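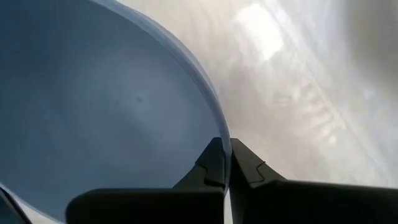
Bread questions, answered (mostly)

I've been baking at home in Trukbridge for years and teaching small Wednesday evening classes for a few of them, and the same questions keep landing in my inbox. So I've put them all on one page! If yours isn't on it, email me and I'll have a go.

Do I need a mixer?

No. I own one and it lives in a cupboard under the stairs. For a loaf or two your hands are quicker, and there's far less to wash up. If you've got sore wrists or you bake for a big family then a mixer is lovely to have, but please don't buy one before you've made your first loaf. Borrow one and see how often you reach for it.

What flour should I buy?

Strong white bread flour from whichever supermarket you're in anyway. Once you've got the hang of it, swap a third for wholemeal and add a splash more water. I get a lot of messages about fancy stoneground flours and they're great (I've got a rye habit I'm not proud of), but they behave differently from bag to bag and that's maddening when you're learning.

My dough is really sticky. Have I done something wrong?

Probably not! Nearly everyone adds too much flour at this stage, me included for the first couple of years. Leave the dough alone for twenty minutes under a tea towel, then come back to it with slightly damp hands. It'll feel like a different dough. If it's still a puddle after that, knead in a spoonful of flour and write down what you did so you can start a bit drier next time.

What should I knead on?

Anything smooth, clean and at a height that doesn't hurt your back. Wood is nice, worktop is fine, and I know someone who does it on a big tray on her lap in front of the telly.

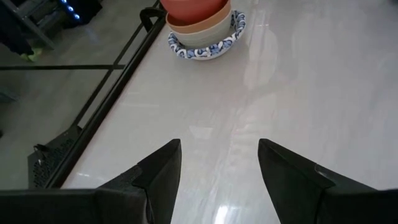 Whatever you use, get yourself a plastic scraper. They cost next to nothing, they lift sticky dough off in one go, and they save your dishcloth from turning to glue. A note on cleaning up: cold water first, hot water after. Hot water on raw dough sets it like wallpaper paste.

How long should it rise?

Until it's puffy and has grown by about half again, or doubled if you're feeling patient. I know that's annoying when you wanted a number. My kitchen in March is a completely different place from my kitchen in August, and the very same dough can be ready in an hour or still be sulking after three. Poke it with a floured finger. If the dent fills back in slowly, it's ready. If it springs straight back, go and have a cup of tea.

Can I leave it in the fridge?

Yes, and I'd say do, as it tastes better. My usual is overnight. The longest I've left a white dough was 36 hours and it was lovely, a bit tangy, though it spread out flat when I tipped it on to the tray. Cover it well or you'll get a skin on top.

Does the bowl matter?

Only the size. You want something with room for the dough to grow, and I like a wide one so that I can get both hands in. Glass lets you see the bubbles, pottery stays warm for longer, plastic bounces when you drop it. Rajeshwari Shetty, who took over my beginners' class last year, proves hers in a saucepan with the lid on and her loaves are better than mine, so there you go.
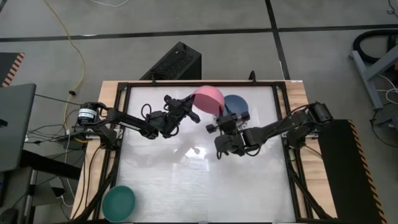 The pink bowl, on the white work surface.

How do I get a proper crust?

Steam. Put an old roasting tin in the bottom of the oven while it heats, then pour in a mug of boiling water when the bread goes in, and shut the door quickly. Mind your face! I start hot and turn it down to 200 after ten minutes, which suits my oven. Yours may run hotter or cooler, so watch the first loaf and don't wander off.

Why is the middle gummy?

Either it came out too early or you cut it too soon. I'm forever telling people to wait an hour and then eating the crust end over the sink myself. Tap the bottom. A dull thud means another five minutes, without the tin.

How do you store it?

Cut side down on the board for the first day, then in a cotton bag. Never the fridge, it goes stale twice as fast. After that I slice whatever's left and freeze it.

Can I join a class?

I'd love you to. There are usually places on the beginners' one, less often on the rye evening, which I run with Eskil Ekström. The waiting list for that had almost 200 names on it last time I looked, so do put yours down early. Bring an apron and a tub with a lid to take your dough home. The 451 bus stops at the end of the road, and parking is dreadful, so take the bus if you can.

Do you do gluten free?

Sorry, no. There's flour in the air and on every surface by seven o'clock and I couldn't promise anyone it was safe.

Will you look at a photo of my loaf?

Always! Send me one of the outside and one of a slice, and tell me what flour you used. I answer emails on Sunday nights, sometimes Monday if there's been cake.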